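Come and teach a robot to do the kitchen jobs

Nanach is looking for people to take part in a study of everyday chores at our Jiredton workroom. We want to find out how far machines have got with the small tasks most of us do half asleep, and which of them are still well out of reach. You need no technical background at all. If you can fry an egg, fold a tea towel and put a pan back where it lives, we would love to hear from you!

The short answer to "can a robot do my housework yet?" is: some of it, slowly, on a good day. Our own arm, Sovach, can lift a pan by its handle and set it down on a hob, and we cheered the first time it managed that with a pan it had never met before. Move the same pan a little to one side, or turn the handle the other way, and it may well close its fingers on thin air. People cope with that sort of thing without noticing. We need a lot more examples of how they do it, done by all sorts of hands, and that is where you come in.

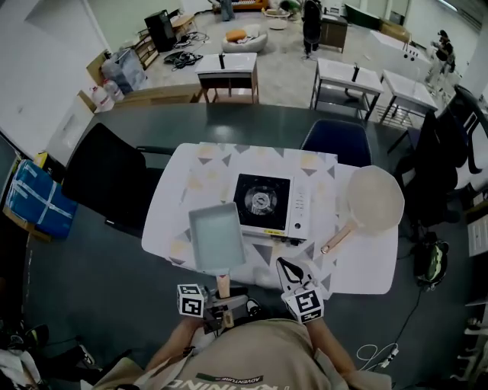

You will work at a table with a pair of hand-held grippers, one in each hand, and do short kitchen and tidying jobs with them. Expect to be clumsy for the first half hour. Everyone is, and then something clicks and you find yourself sliding a pan across a tablecloth without rucking it up (harder than it sounds). We record the movements and Sovach learns from them. Our partners at Sæther are running the same jobs with shop-floor tasks added, such as filling shelves and packing boxes, so if you have worked in a shop or a stockroom please say so when you write.

Each session lasts 2 hours with a proper break in the middle, and we ask everyone to come to 4 of them. You can spread these out as you like. Mornings are quieter, evenings are more sociable. We pay £550 for the full set, plus bus fares within Jiredton.

You should be 18 or over, happy to stand for most of a session and able to grip and squeeze with both hands. Left-handers are very welcome, as we have hardly any so far. So are people who cook in ways we don't, and people who think they are hopeless in a kitchen. Wear whatever you would wear at home, though tight cuffs or short sleeves are easier than floppy ones.

Since June we have been working towards 1,000 recorded runs of the stove jobs alone, and we would like to finish those before we move on to washing up, which frightens all of us a bit.

To put your name down, write to the study desk at Nanach with a few lines about yourself, the times you can manage and any chore you would dearly like to hand over to a machine. Please get in touch by 27th July. We answer every message, including the ones about ironing.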